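Home | Days Out | Makers | Recipes | About

We use cookies to make this site work and to see which pages you like. OK / Find out more

Open day at Saltach, Fusimbridge

21 June 2018

So I finally got to the Saltach open day! I'd missed it last year and sulked, so this time I booked back in May, the minute the tickets went up (£2, and you get that back off a cup of tea). Saltach mould small plastic parts in a long low building behind the station at Fusimbridge, and I had no idea how much I was going to enjoy it.

We went round in groups and ours was led by Shuzhen Xu, who has worked on the moulding side for years and answered every daft question I had — and I had plenty. You start with the pellets, which look good enough to eat, then go past the presses (loud, take the ear plugs) and end up in the checking room, which was my favourite bit by miles. 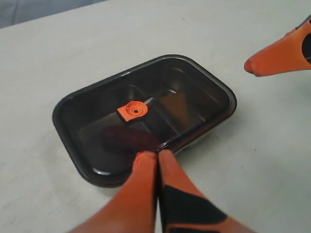
Checking is quiet, fiddly work and I could have stayed all afternoon. Parts come off in bags of 50 or 100 and samples get pulled out for a proper look at the edges and the holes. I liked how plain the kit was, just pale tables and shallow smoky-brown trays with rounded corners, the sort I'd happily have on my desk for paper clips. Against plastic that dark, an orange part really shouts at you, and even I could make out the ridges going round the disc and the little hole in the middle. Shuzhen let us have a go at sorting good from bad. I passed two duds, so no job offer for me!

Tea was in the canteen, with a very decent lemon slice. Parking is tight, so get the 259 bus from Flollton if you can, it stops right at the gate.

Comments (3)

Marnie: Oh I wish I'd known, we were in Flollton that weekend. Do they take children round?

Zou: I did the tour too and passed three duds, so you beat me.

PeteB: Was the lemon slice home made?

Sign up for our newsletter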